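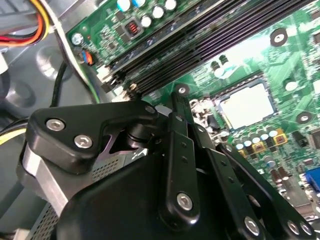 Ladan Tehrani wrote back after the first build and said the planner should stop treating the inside of a PC case as one solid obstacle. That note led to most of the work on this page.

# Clistana: planning inside a desktop computer

Clistana is the motion planning and perception software we use at Urnton for work inside desktop computers. The pictures are from the wrist camera, the view the perception code works with. The notes under them cover the September build.

The collision model now has separate regions for the board, the tall parts on it and the cables. Each region has its own clearance setting. Cables get the widest one, as their position in the model is the least certain. 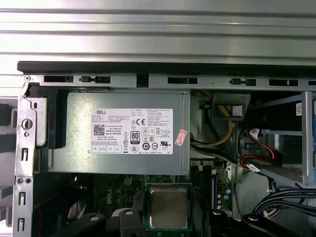

Does the label reader need its own pass, or can it share frames with the pose estimator? A reader at Senditmont sent us that question. It shares them. Both run at 10 frames per second, and the reader skips any frame where the wrist is moving too fast for small print.

Label text is used only to narrow down the case model. If the reader finds a maker's name but no usable part number, the planner keeps all the layouts from that maker and lets the pose estimator choose between them.
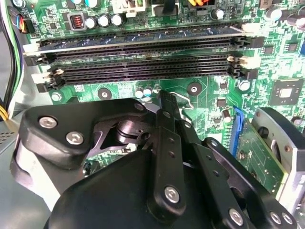

*Wrist view over the memory slots, with a module in the top slot and a card in the blue one.*

Slot detection was trained on 3,109 labeled frames. Long parallel edges gave us trouble at first – the detector would lock onto the neighboring slot and report high confidence. We now fit the whole group of slots at once and then assign each one a number.

The last piece is the force controller, which takes over from the planner for the final approach. It runs at 125 Hz and

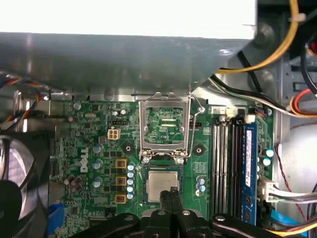 reads its limits from the same task file as the planner, so there is one place to change them. If the handoff takes longer than 200 milliseconds, the arm holds position and the step goes back in the queue. Logs from both sides are merged by timestamp and can be replayed in Yazdani, our log viewer.

Still open: replanning when a cable moves partway through a task, and a cleaner format for the clearance settings.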